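Search this site Enter keywords Go
Courses > Consumer Behavior > Student Projects > Final Reports
Reading time: 4 min

Why the Kitchen Table Always Wins: A Study of Where Students Do Their Homework

Our group set out to learn where students work when they have a perfectly good desk. We had a theory, which was that people leave their desks to be near food. The theory did fairly well.

We recruited 12 students from two dorms and one shared house on Toivonen Street and asked them to keep a log for four weeks. Each entry had to give the place, the task and the reason for choosing the spot. We got 52 usable entries. We also got several pages about a roommate's drum kit, which we read with interest and left out.

Method

Participants filled in a paper form, since the first version, a small app one of us wrote in Java, deleted everything at midnight. The form had 10 questions. By the second week most people were answering four of them, and we adjusted our ambitions.

A place counted as a "desk" if it had been bought or supplied as one. Everything else went under "other surface," a category that grew to include beds, stairs, a washing machine and the back booth at Skitov, a coffee shop that tolerates one small tea per afternoon.

Results

Other surfaces beat desks easily. The most popular was the kitchen or dining table, and round tables had a loyal following we hadn't expected. One participant wrote that a round table "has no head, so nobody looks like they're in charge of the group project." We felt this personally.
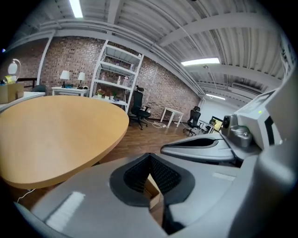 Figure 1. Round table top in light wood, with a thin white cable on the floor below.

Power outlets mattered less than we predicted. People would stretch a charger across a room and step over it for a month before they would move to a seat near the wall. Light mattered more, at least in the afternoon entries. Noise split the group. Half wanted silence, and the other half wanted noise made by people who did not need anything from them.

The desks were still in use. They held laundry, mail and, in one log, a Lekitine desk organizer still in its wrapping.

Limitations

Our sample was small and consisted mainly of people who owed us a favor. Entries were self-reported, and nobody reported working in bed before noon, which we do not believe. We also ran the study in September, before anyone had much homework. A repeat during finals would probably find more people at the library and fewer filling in forms.

If we did it again, we would ask about chairs. Six comments mentioned them and our form had no box for it.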